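Leave the old street names on the signs

Tomport council wants to rename seven laneways behind the harbour, and the report argues that the present names mean nothing to residents. I've lived here most of my life and I think the report is wrong.

Take Castelum Lane. The usual story is that a fort stood there in 1630. Laurinda Carrilho went through the rate books at the town library and found no fort, only a boarding house of that name run by a retired ship's cook. The fort was made up later, probably to sell postcards. I like the boarding house better, and I wouldn't know about it if the sign had come down.

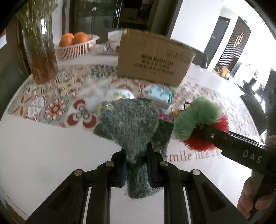
Weidemann Street is a similar case. People assume he was a mayor. He was a baker who let families run up credit during a bad winter, and the neighbours painted his name on a fence. The council copied the fence when it drew its first proper map.

Grímur Briem wrote in the local paper that a name nobody can explain is just a label. Fair enough, but the explaining is cheap. A small plate under each sign would do it — the report itself prices the whole set at $405.

New streets are going in at the Prirnel estate, and they'll all need names. Put the new ones there. Submissions on the laneways close in December and can be left at the library desk.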